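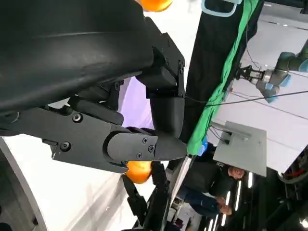
Pumpkin buns for a small tea table

These are soft white buns with orange stripes, shaped like little pumpkins. They are steamed, so there is no crust to worry about, and the plain dough takes colour well. Allow an afternoon the first time. After that you can have a batch done between lunch and tea.

The first half of the page covers the dough and shaping. The second half is about laying the table, which is where most of the questions on the Pistow recipe list come from.

What you need

400 g plain flour, plus a little for the board
200 ml whole milk, just warm
5 g instant yeast
40 g caster sugar
1 tablespoon sunflower oil
A pinch of salt
Orange paste colour
Kitchen string, cut into lengths as long as your forearm
Squares of baking paper

Use paste colour. The liquid sort makes the dough sticky before it gets anywhere near orange, and you end up adding flour to rescue it. Beetroot and carrot powders work but fade in the steamer.

Making the dough

Stir the yeast and sugar into the milk. Put the flour and salt in a large bowl, pour in the milk and oil, and bring it together with a fork. Knead for ten minutes by hand. It should be smooth and a bit firmer than bread dough.

Cut off a third. Knead the orange paste into this piece, a dab at a time, wearing gloves if you mind stained fingers. Go one shade darker than you want. Cover both pieces and leave them until they have grown by half, which takes an hour in my kitchen in October and much less in July.

Shaping

Knock the air out of both pieces. Weigh the white dough into balls of 50 g. Roll the orange dough out thinly and cut it into strips, wider in the middle and narrow at the ends.

Brush a white ball with water. Lay the strips over it from the top down, with a gap between each one, and press the ends underneath. Make one strip wider than the rest if you like a strong band at the front. Roll the ball lightly between your palms so the strips sink in.

Dip the string in oil. Tie it round the ball as you would a parcel, crossing at the top and bottom, then again between the first crossings so that you have eight sections. Keep it slack. The dough will swell against it and make the ridges, and a tight string cuts straight through. Set each bun on a square of paper and rest for 20 minutes.

Steaming

Bring the water to a simmer, put the buns in with plenty of room, and steam for 12 minutes. Wrap the lid in a tea towel to stop drips. Turn off the heat and leave the lid on for 5 minutes more – if you lift it straight away the tops wrinkle. Snip the strings while the buns are still warm and pull them out from underneath.

Some will lean to one side. Turn the best face forwards and leave it at that.

Laying the table

A plain white top suits these buns. Clear everything off, wipe it down and dry it with a second cloth so there are no smears. Put the plate down first, as it is the biggest thing and the rest is placed by it. I like a greyish purple plate with orange food, and a flat one with a shallow rim gives the buns a level place to sit.

Next comes the mug. Put it towards the back and to the left, behind the plate, where a sleeve won't catch it. Blue-green goes well with the purple and the orange. 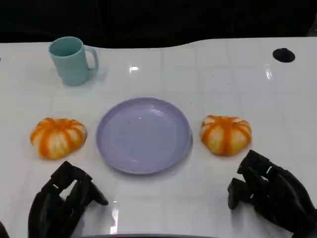

Keep a bun on either side of the plate while you decide how you want to serve them. For two people, one each side looks tidy and you can move them on to the plate when the tea is poured. For more than two, start with them on the plate and keep the spares under a cloth in the kitchen.

To move a bun, hold it low down at the sides and lift. Pinching the top flattens the ridges and leaves marks in the orange. If it sticks to its paper, peel the paper back from one corner first.

Keeping and reheating

Cold buns go firm. Steam them again for 4 minutes, or microwave one at a time under a damp piece of kitchen paper, 20 seconds at 800 watts. They freeze for up to two months in a bag with the air pressed out. Steam from frozen for 10 minutes.

If the stripes have split, the orange dough was too dry. Knead a teaspoon of milk into it next time before rolling out.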